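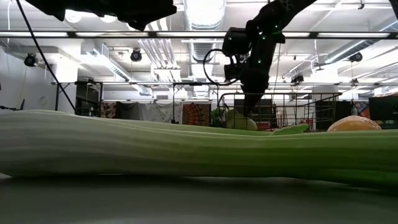 When a customer orders a basket from Juška, the small greengrocer in Bornarby, the owner does not begin with the fruit. She begins with whatever is longest. "The long thing decides," she told me. "If you leave it for the end, you have a beautiful basket and one vegetable in your hand." The stalk on the grey tabletop, nearly white at its swollen end and dark green at the other, is the kind of piece she means, and it lies in front of the wire basket while the rest is sorted. She likes such stalks for their colour. "You have pale, yellow-green, then the real green, all in one vegetable. I would not cut it only so that it fits."

January 6, 2022
By the Bornarby Food Pages
Print this article | E-mail to a friend

She has packed baskets for eleven winters. Last year the shop sent out 967 of them, most to offices and to families who had a birthday or an illness in the house. She knows the figure exactly, for each basket has a line in a notebook beside the till: who ordered, what went in, and whether there was a complaint. I asked what people complain about. "Grapes," she said, before I had finished.

I had expected that she would speak about pears. A pear looks to me like the more delicate fruit, and I have ruined many by carrying them home under a bag of potatoes. She did not agree. A pear that is still firm and green can stand at the front of a basket for days and nothing will happen to it except that it improves. "The pear is patient. The grape falls off, it rolls, it is under the mango, somebody presses the mango down, and then there is juice on a tablecloth." She puts in a bunch of 200 grams at most, with the stem turned up, so that a person can lift it out without searching.

The baskets themselves come from Skonine, a wholesaler of shop fittings which she has used since the beginning. She bought 600 in one order, in a year when they were cheap, and for a long time the back of the shop was impossible to walk through. She prefers wire to wicker, and we discussed this for longer than I had planned. Wicker is warmer to look at, she admits, and customers ask for it before the holidays. But wicker holds crumbs and damp, and one cannot see what is happening at the bottom. With wire, one looks from the side and knows immediately.

"I had a wicker one come back to me," she said. "The lady was very polite. She said there is a smell. I took everything out and there was one plum, from I don't know when. Not even her plum, I think."

I asked her to explain the order of packing, as she would to a new employee. She was a little impatient with the question, because in her opinion it is learned by doing it badly. Still, she tried. Large fruit goes in first and to the sides. The small red ones go to one end where they are held together by a neighbour. Nothing round is put on top of another round thing unless there is something soft between them.

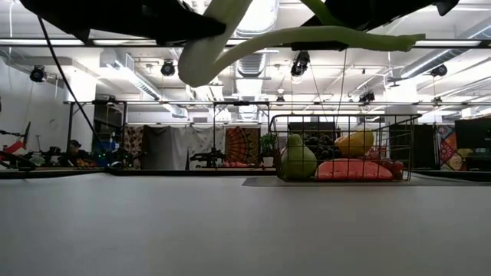
Watermelon is a separate matter. A slice has to lie flat, and it should be near the front, where it is seen first and also eaten first. She does not sell cut melon for delivery beyond Bornarby itself. The vans of Alerach, which carry her baskets to the villages, go as far as 100 kilometres in a day, and she would not answer for a slice at the end of such a road. For those orders she uses a second mango, or more grapes if the customer accepts the risk.

On dark grapes she has a firm opinion. They must be put behind something light, a pear if possible, otherwise they make a hole in the basket — a place where the eye thinks there is nothing. Yellow she puts up high. "Yellow is like a lamp, you don't put a lamp on the floor." I said that this sounded like painting, and she told me that it was only shopkeeping, and that her mother had arranged the turnips with the same care in a shop where there was almost nothing except turnips.

We came back to vegetables. Fewer people order them as a gift now, and she is sorry for it. A vegetable basket is harder to make and costs less, so it is not good business, but it is the one she would like to receive. She would want something leafy, something orange, a good stalk across the handle side if it is too long to go in, and a bottle of oil standing in the corner. Has anyone ever sent her one? She laughed. People do not send baskets to a woman who sells baskets. They send her chocolate, and she gives it to the driver.

Towards the end I wanted to know whether she keeps a picture in her mind when she starts, or whether the basket is made from what is left on the shelves. Both, she said, depending on the hour. In the morning she has ideas. After four o'clock she has two pears and a customer with a coat on, waiting.

Orders at Juška are taken at the counter and by telephone until noon for the same afternoon. Baskets that are brought back clean are credited on the next order.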